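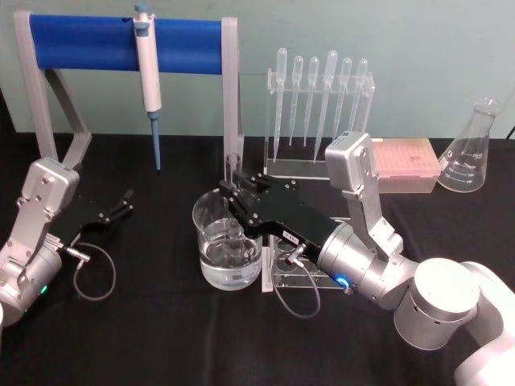
Spirits & Bottles

Friday, April 14, 2023
By Domenica Egger

Finally opened the Clunton rye last night. It had been on the shelf since June. Posting notes while I still remember them.

Paid $349 for a case of six, split with my sister, so three bottles each. Bottle number 3278 on the label, written in pen.

Nose is dill and orange candy. A bit of wet cardboard for the first ten minutes, then that goes away. Let it sit before you judge it.

First sip neat was hot. Caraway, black pepper, some burnt sugar at the back. The finish is shorter than I wanted for the money.

A few drops of water help a lot. The heat drops and you get apple peel and a little mint. I stopped at half a teaspoon. More than that and it went thin.
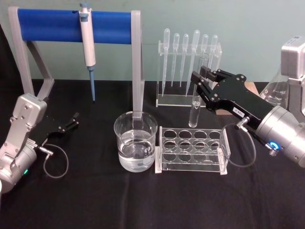
Annelies Oberholzer replied that I should have tried it next to the Prantl, which she finds rounder and easier to drink without any water.

Fair. I have a third of a bottle of Prantl left, so I poured both tonight. The Prantl is sweeter and softer. The Clunton has more rye in it, to my taste, and I still prefer it.

In a Manhattan it's the other way around. The Clunton fights with the vermouth. Prantl wins that one easily.

For those asking, the shop in Plilthorpe had a few singles left on Tuesday. They don't ship. I'm doing the Ikgate single malt next, probably on the weekend.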